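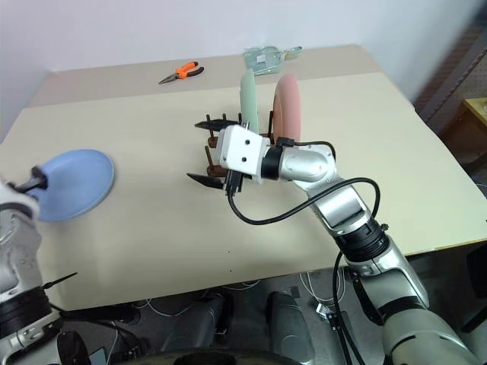
**How fast should the arms move on the first plate run?**
Set both to slow, and leave them there until nine plates in a row have gone into the rack without a touch on the dowels.

### 4.2 First plate run

1. Put the rack near the middle of the table, within reach of both grippers.
2. Load the Undholm profile and home both arms.
3. Check the wrist cable at full reach. It needs slack at the elbow - if it pulls tight, re-route it before going on.
4. Close the gripper on the rim of one plate and hold for a slow count of five.
5. Run the place routine once, then stop and look at the log.

**Note:** Grip values are stored per arm. Slamet's left arm settled at 197, and the right needed its own colour-coded entry in the Catacutan sheet.

**Caution:** Keep hands off the table while the motors are live. Hit the stop switch before you reach in for a plate.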